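The Small Call That Fills a Valley

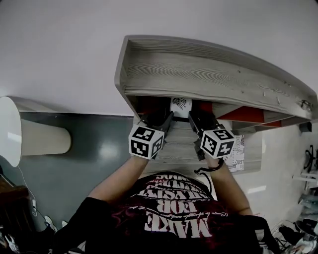 Ask Pallavi Pathak how she got hooked on roe deer calling and she'll take you straight back to a wet track above Mistetby, where a retired forester called Havlíček blew two thin notes through a beechwood whistle and a buck walked out of the bracken as if he'd been sent for. She had gone along to take photographs. By the following summer she was making calls of her own, and I have spent the past few weeks finding out why anyone would, with a pocketful of the things and a very patient family. They are lovely objects. Mine live on a low shelf unit with a light grey wood-grain finish, where small things have a way of piling up, and I've now reached for them so often that I could pick out the right whistle blind. Or so I thought until I met the Veta.

The Veta is Pathak's second design and the one people write to her about. You can hold the whole call between finger and thumb. It has a pearwood barrel, a brass reed plate and a reed that slides, so the same whistle can give the soft peep of a doe, the higher squeak of a fawn and, if you lean on it, the alarmed cry that will bring in a fox from two fields away. Most mouth calls do one of those well and make a hash of the rest. This one does the first two beautifully and the third quite well enough for me.

It takes some learning. My early efforts sounded like a gate. Pathak's advice is to stop blowing and start breathing, letting the air fall out from the bottom of the chest, and to keep each note shorter than feels right. Then wait. Then wait a good deal longer. "People call because they're bored," she told me. "The deer isn't bored. Give him time to come round and get the wind."

She's right about the wind, too. A buck will nearly always try to circle below you, so on my second outing I sat with my back to a larch and a clear ride on the downwind side, gave four peeps and put the whistle in my pocket. He came at ten to six in the morning, thirty yards off, looking extremely cross. I hadn't brought a rifle and I didn't want one — my heart was going like a drum as it was!

The workshop is called Avura and it's a single long room behind a bakery, so every call that leaves it smells faintly of rye for a day or two. Last season 657 went out of the door. Each reed is tuned by ear and then checked against a recording of Havlíček's old whistle, and a surprising number don't pass. Of one batch, 191 reeds were cut and 62 went back in the scrap tin. Pathak shrugs at this. The brass is soft, the file is sharp, and a hair too much off the tip sends the note up into dog-whistle country.

I asked whether she minded the electronic callers, with their speakers and their long menus of sounds. Not a bit, she said, and she owns one. Where they're allowed they are grand for foxes, when you want the noise coming from somewhere other than your own face. But the rules vary from place to place and from animal to animal, so check before you carry either sort. For roe in the rut she'd still choose wood and breath, and after a month with the Veta I would as well.

Looking after one is simple. Keep it out of the washing machine (I speak from experience), let it dry with the reed slid fully open, and wipe the barrel with a little walnut oil in February, when there's nothing to call and you're missing it badly. A spare reed comes tucked under the cap. Swapping it takes a steady hand and a thin blade, and you'll want to mark the old position in pencil first.

Havlíček, now well into his eighties, has been given a Veta of his own. He says the tone is a touch sweet for an old doe. He also hasn't given it back.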